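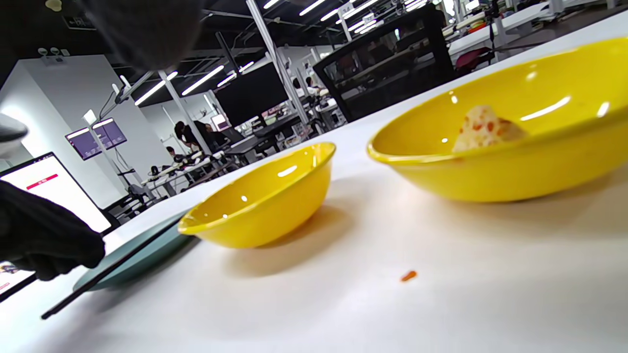 Chapter 7. Lining Up What Was Seen with What Was Done

Most of the trouble in teaching a machine by example starts with clocks. By the time you reach this chapter you will have a recorder that writes files, a viewer that opens them, and very probably a feeling that the hard part is behind you, and I am sorry to say that it is only just beginning! Every device in a recording keeps its own idea of the time, and every one of them is a little bit wrong in its own way. Think of two yellow bowls on a white table, both shiny enough to throw back the ceiling lights, and a gloved hand holding a thin black stick off to one side. A camera near the hand will have those bowls swinging about as the wrist turns, while a camera up at head height will have them sitting nearly still, and our software must decide which picture from the one belongs with which picture from the other. If it guesses badly, a policy trained on the result will learn to reach for a bowl that has already slid out of view.

The recordings used in this chapter come from the Onness set, which has 1048 episodes of simple table work with dishes and food. We shall read them with the Tkachenko loader you built in Chapter 6 - do keep that code handy, warts and all, as we shall be mending it as we go.

7.1 Three streams and one table

An episode holds pictures, hand poses and a short text label. The pictures arrive at a steady pace, or so they claim. The hand poses come from controllers worn on the backs of the hands, and they arrive much faster and in little bursts. The label was typed by a person and belongs to a whole stretch of time, so it needs a start and an end before it is any use to us at all.
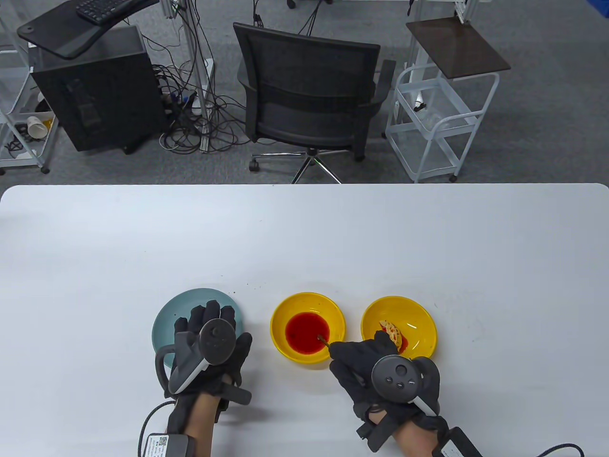 Figure 7.1. Head view: the stick's tip in the red liquid, with a controller on the back of each glove.

Suppose we want the moment when the stick first touches the liquid. In the head view it is a matter of looking, and you can settle it by eye to within a picture or two. The pose stream has no notion of liquid, only of a hand that slowed down and then changed direction. Our job is to find the one delay that makes these two stories agree, and in the Utley exercises at the end of the chapter you will meet an episode in which that delay is 34 milliseconds at the beginning and 18 by the end. (A drifting delay is a nuisance, but a very ordinary one, so please don't throw the episode away.)

7.2 Choosing an event to line up on

A good event is short, easy to spot in both streams, and repeated several times in an episode. Chopstick tips meeting a dumpling will often do nicely, provided that the hand doesn't hide the tips at the very instant we care about.
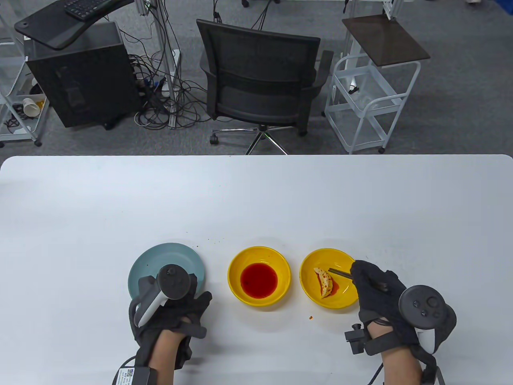 Conceição Calado would rather we left contact alone and used the turning points of the wrist, on the grounds that a hand may rest on its target for a good while before anything happens, and a resting hand gives the fitting step nothing to hold on to. It is a fair objection, and we shall try her method first. Start by smoothing the wrist speed over a short window, then mark each place where it falls to a low point and rises again, and keep the list beside you for Section 7.3.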